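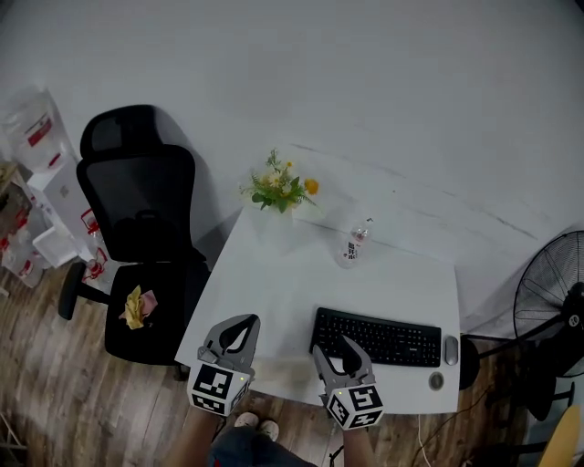 The Bristthorpe School of Office Studies prepares adults for clerical and administrative work in the towns of the Sedgwick valley. Instruction is given in small groups, and every student has the use of a desk during class hours. The desks are white and plainly furnished, with a black keyboard and a small mouse to its right, and students are asked to leave them in that order when the session ends. Courses cover typing, business letters, filing, bookkeeping, and telephone manner.

Our History

The school opened in two rented rooms above the Brivlow post office and moved to its present building on Tidirano Street in March of its third year. Evening classes were added soon afterward at the request of local employers. In April 2022 the governing board approved a longer program in medical office work, now the most heavily enrolled of our courses.

Our Students

Enrollment currently stands at 323, of whom 135 attend in the evening. Many are returning to work after raising children or leaving another trade. No earlier qualification is required, although applicants must complete a short reading and writing exercise before a place is offered.

Teaching and Certificates

The school offers 6 certificate courses, each lasting one or two terms. Students who miss more than 5 classes in a term must repeat the unit. Certificates are issued by mail within a month of the final assessment.

Visiting the School

The main office is open during term from nine until four. Prospective students may request a tour in writing or at the front desk. Parking is available behind the building, with entry from the Brivlow side.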